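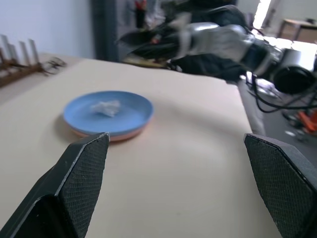
The Guest in Room 2

My guesthouse is called Faretura, and before you ask, no, it doesn't mean anything. The people who had it before me painted the name on the barn and I never had the money to paint over it. We're at the top end of the Jivska valley, 42 miles from the nearest train, with six bedrooms, a creek, and a view people are very nice about in the guest book.

She came in April, which is mud season, when I don't expect a soul. I was up a ladder cleaning the gutters when a little green car crawled into the yard and a woman got out in the wrong shoes.

"Do you have Room 2?" she said. Not a room, mind you. Room 2.

I did have Room 2. I had all of them! So I wiped my hands and took her up, and she stood in the doorway a good long while looking at the window.

"It used to have a blue curtain," she said.

Well, it never had a blue curtain in my time, and I've been here since 2000. I told her so and she just nodded and asked what time breakfast was. Eight, I said, or whenever you smell the bacon. 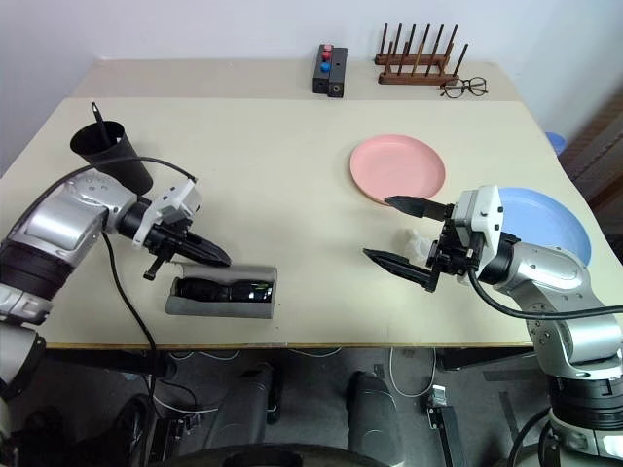

I don't pry. That's what I tell people, anyway. But I had one guest in the whole house and a long evening ahead of me, so I made a pot of soup and laid two places in the kitchen, and she came down in thick socks and ate three bowls of it. She told me she'd driven up from Verkico without stopping. Then she asked if the old Charvát orchard was still behind the church.

"Most of it," I said. "They lost a few trees in the big wind."

"Which ones?"

Now who asks that? I said I thought it was the pears, down by the wall, and she put her spoon down and laughed until she had to use the napkin on her eyes. She wouldn't tell me why. She had another piece of bread instead, and I got out the plum brandy.

In the morning the bacon was on by seven-thirty and she didn't come. I gave it until nine – I'm patient, but eggs aren't – and then I went up and knocked. The bed was made, better than I make it. The car was gone too, and I'd slept through the whole thing.

She'd left the money on the dresser, 596 for one night, when I charge nowhere near that. Next to it was a paper bag with a curtain folded up inside. Blue cotton, faded pale along one side where the sun must have caught it, with the little brass rings still sewn on.

I stood there holding it like a fool. Then I went and got the ladder, which was still out by the gutters, and carried it up the stairs, and knocked a chunk out of the plaster on the way.

The rings fit the rod. I put my boots on after that and walked down to the church to have a look at the pears.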